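Equipment planning: where the gripper money goes next

The equipment request for the coming year is due in December, and most of it is settled. What follows is the part that covers the hand-held grippers and their spares, so that people can object before it goes in.

We are asking for four new hand-held units from Tikberg at $800 each. The quote from Drukgate was lower per unit, but freight was extra and their finger pads are glued on, so a worn pad means sending back the whole jaw. Pads are what we go through fastest. Getsemaní Meléndez went back over the repair log and found 18 pad changes since the last order, against one bent jaw plate and two stripped screws. She has asked for a box of 30 spare pads to be bought with the units and kept in the grey cabinet at Clindach, where everyone can get at them.

Household work is still most of what the grippers are used for. Thin items are the hardest on the pads, sticks and cutlery above all, as all the force goes through a small patch of rubber. 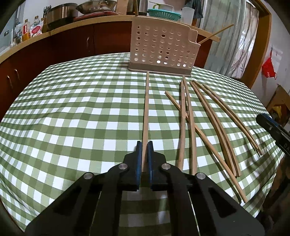
The second line in the request is for props and table materials, at $325. Last year this came out of general supplies and was hard to track. It covers baskets, sticks, cloths, plastic dishes and whatever else is needed for a kitchen or dining table task. Please keep your receipts and write the task name on the back. Anything over the line will have to wait for the next round.

We have left out a fixed arm. Bermúdez offered us a used one at a fair price, but it would need a bench bolted to the floor, a guard, and an electrician to run a separate circuit. None of that was in their offer. We will look at it again once the lease on the back room is sorted out.

Storage cases are also off the list for now. The foam inserts we cut ourselves are holding up, and the two cases with broken latches can be fixed with parts from the hardware store.

Delivery on the Tikberg units is quoted at six weeks from the order. If the request is approved without changes, the older units will stay in service until the new ones have been checked and calibrated, then be kept for parts. Please don't strip anything off them before then.

Comments on any of this should go to Getsemaní before the end of the month. If your group needs a different pad size or a left-hand trigger, tell her now, as the supplier charges a fee to change an order once it is placed.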